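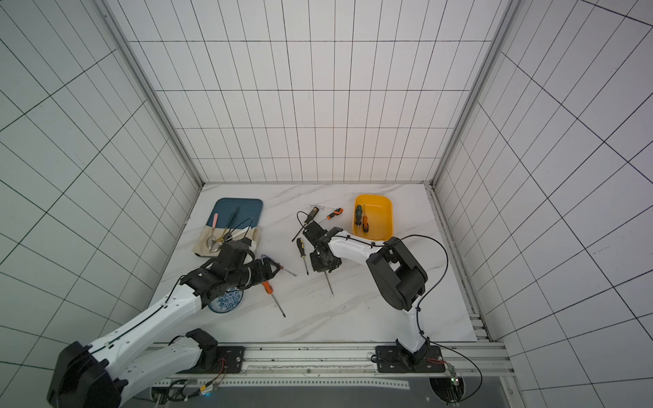

Two-Arm Bench Kit from Letura: Review After One Term of Club Use

14 comments | 64 shares

Our robotics club bought the Letura bench kit to replace a single arm that had lost most of its accuracy at the wrist. The kit covers two arms, mounting plates, the front rail, control boards and a corner-post frame. Tiles, tabletop and work objects were supplied by the club. Review period: one term, ending in March. Twelve students used the bench, most with no prior experience beyond wheeled robots.

The test task was screwdriver sorting. Drivers are spread on the table and the arms must pick them up one at a time and place them in a yellow bin. Harder runs include a pass from one gripper to the other. Kitchen items stay on a tray at the back left as distractors.

Frame and rail

The rail is the best part of the kit. It is slotted aluminum with a long row of holes, and the black mounting plates bolt on without shims. We moved the right arm twice during the term and each move took less than one club meeting, including recalibration. The frame posts went up square. The lower shelf is adequate, although routing cables down to it is left to the buyer and the manual gives the subject half a page.

Arms

Reach is sufficient for a shared zone in the middle of the table. The back corners are a stretch, and drivers placed there were picked up at a poor angle. Joint motion is smooth at low speed. At the two highest speed settings the upper link overshoots and settles, so we capped speed in software and left it there.

Cables run along the outside of the links. The loop at the elbow needs slack for full travel, and new users tend to tie it down too tightly. Check this before the first powered run.

Grippers

The stock fingers hold thick handles well. Thin shafts are another matter. With the factory finger pads, a driver held by the shaft rotated under its own weight in most of our early trials. Vinh Tô, who ran the hardware group, fitted softer pads from Buser and the problem mostly went away. The pads add 3 millimeters per finger, which must be entered in the gripper settings or the fingers will close short.
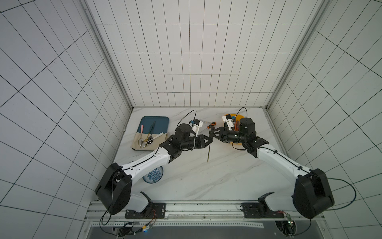

CONTROL AND TRAINING

The students controlled both arms by hand to record runs, then trained on the recordings. We logged 244 usable runs. The recording software saves joint positions and video together and has not lost a file. Its playback tool is slow — expect a long wait to open anything over a minute.

Passing a driver between grippers was the hardest skill to teach, to the students and to the software. Both wrists end up close together and the camera brackets limit how far each can roll. Akley sells a lower bracket that should fit the same holes; we have not tried it. The wrist cable loops also need watching during a pass.

Documentation is uneven. Assembly is clear, calibration is acceptable, and the error codes are listed with no explanation. Support answered by email within two days.

Price and verdict

The second arm added 800 dollars to our order. The Jasińska kit we considered costs less but has a fixed base, and moving the arms turned out to matter to us. Recommended for clubs that already have a steady adult on wiring. Budget for replacement finger pads from the start.

Rating: 4 out of 5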